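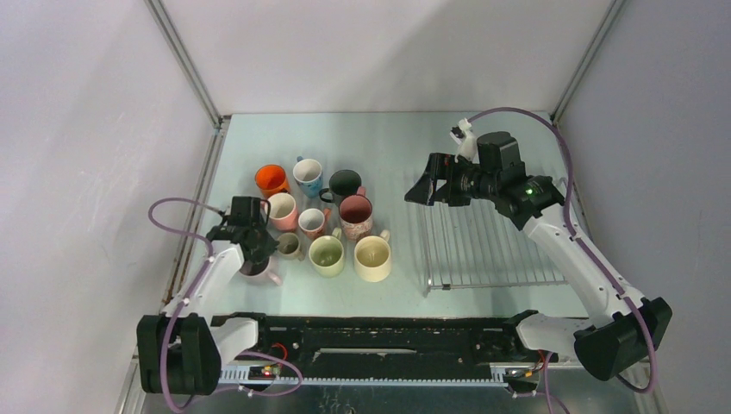
Our question for the term project was what happens to the people in a dishroom when part of the dishroom gets automated. Not the whole thing, just the put-away step, cups from the table to the rack. We picked the staff kitchen at Talton because they let us in and because they were already talking about buying an Enau cell for it. The trial task is mugs. Ten of them bunched up on the left side of the table, none quite the same size, and an empty wire rack on the right, two arms reaching in from the front. That is close to what the morning shift deals with by hand, only they have trays of it and people walking in with more.

Background, short version. Talton feeds 400 staff on one site. Dishroom has 39 people on the roster counting part time. Put-away is the job everyone rotates through and most dislike, wrists mainly, and standing in one spot. The Enau quote was for one cell with a service plan from Fiadzo. Management told us the goal was "no job losses, different jobs." We wanted to see if the different jobs part was real.

Method. We did interviews with dishroom staff, sat in on two shift meetings, and read the training plan. Also watched the trial cell run. No stopwatch work, the supervisor asked us not to and we agreed, people get nervous.

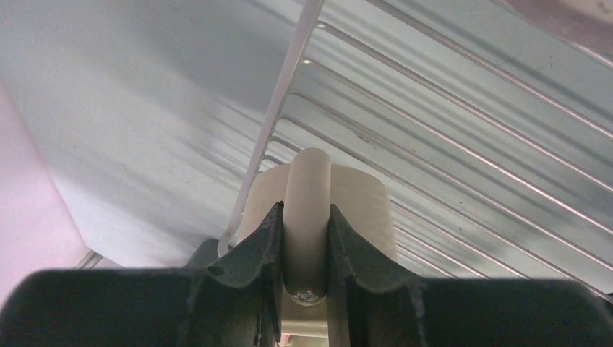

Isauro Camacho and Aishwarya Palaniappan
Term project, Work and Technology
Submitted 27/01/2022

What people said. Mixed. The older staff were less worried than we expected, they have seen the conveyor come in and the pot washer come in and they are still there. Younger ones asked about hours. If the arms take put-away then put-away hours go somewhere, and the plan does not say where. It says "redeployed" four times and never names a station.

Second thing is skill. Someone has to watch the cell, clear it, set up the mugs, call Fiadzo when it stops. The training plan calls this person a cell attendant, same pay grade as now. Three people told us flat out that it is a harder job and should pay more. One of them had already been doing it for the trial on top of her normal station, which she said was fine for a week but not for a year. We think she's right and that this is the main finding realy.

Third thing, talk. Put-away is done in pairs at Talton and its where new hires learn who everybody is. With the cell there would be one attendant. Nobody in management had brought this up. When we asked they said good point and wrote it down.
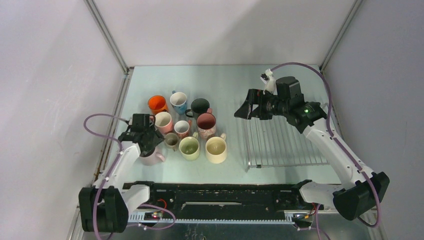
Handles came up in almost every interview. Staff turn a cup in the hand without thinking about it, and they wanted to know if the arms would do the same or if someone would have to line things up first. On the trial table the handles are not lined up, the cream-yellow mug has its handle toward the rack and the speckled pink one points more to the back. If the cell can cope with that, fine, the attendant mostly watches. If not then a person is straightening cups all day for a machine, and thats worse than the old job. The plan should say which. We asked for this in writing, still waiting.

Comparison site. We also phoned the Brundthorpe kitchen, which put in a cell last August. Much smaller place. They kept pairs on the station for the first months and let staff choose who trained as attendant. Less grumbling, per the shift lead there, but it is one phone call so we don't lean on it much.

Recommendations
Name the stations people would move to, before purchase.
Pay the attendant role as its own grade.
Keep two people at the cell during training.
Let dishroom staff sit in on the Fiadzo service calls.

Limits. Small number of interviews, one site plus the call, and the trial used mugs only, no plates or glasses. Interview questions are in the appendix, transcripts with names taken out are with the course office.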